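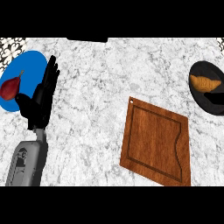

Blue plate on the marble worktop.

Skivthorpe Football Ground - Pre-Match Safety Walk Round
Date: March 21, 2023
Walked by: Seema Rawat
Comments read and signed by: Naheed Mohmand

1. Pitch surface - PASS
Walked the full length twice, once down each touchline. The far corner by the allotments is still softer than I'd like, but it takes a stud and doesn't lift. Thank you to whoever forked it over after the under-12s, you did a lovely job and the goalkeepers will be grateful.

2. Goals and nets - PASS WITH COMMENT
Both frames anchored, crossbars level, no sharp edges on the posts. Two net clips are missing at the Soltani End, left-hand side as you face it. I have put tape on for now, which will do for training but please not for Saturday. Spare clips are in the biscuit tin in the kit room, under the corner flags.

3. Perimeter rail - PASS
Gave it a good shove every few paces. It used to wobble terribly near the dugouts, and I'm so pleased to say it doesn't any more.

4. Main stand seating - ACTION
All 346 seats checked. Seat 19 in row C has a split running right across the back and will pinch anybody who leans on it, so I've tied it off with red and white tape. Please don't sell it until it has been replaced. The rest are sound, if a bit green underneath, and would love a wash when the weather warms up.

5. Gangways and exits - PASS WITH COMMENT
All gates open outwards and freely. The one on Sovel Lane needs a proper tug at the bottom bolt - a drop of oil, I think, nothing worse. Could we also stop leaning the line marker against it? I've moved it three matches running now and I'm not as young as I was.

6. Floodlights - PASS
Left on for 20 minutes with no flicker. Cabinet locked and key returned to the hook.

7. Capacity signs - PASS
The sign at the turnstile reads 566, same as on our paperwork. Clean and easy to read from the road.

8. First aid room - ACTION
Stretcher and blankets fine. Eye wash is out of date at the end of March, so please order two bottles. The Skodden cool box has a cracked lid and won't shut properly, and I'd rather we had a new one before the cup tie than after it.

9. Changing rooms - PASS
Floors dry, showers run through, pegs all firm. Away side has a new bulb.

Naheed's note: agreed on all points. Clips to go on at Thursday training, and I'll ring about the seat myself.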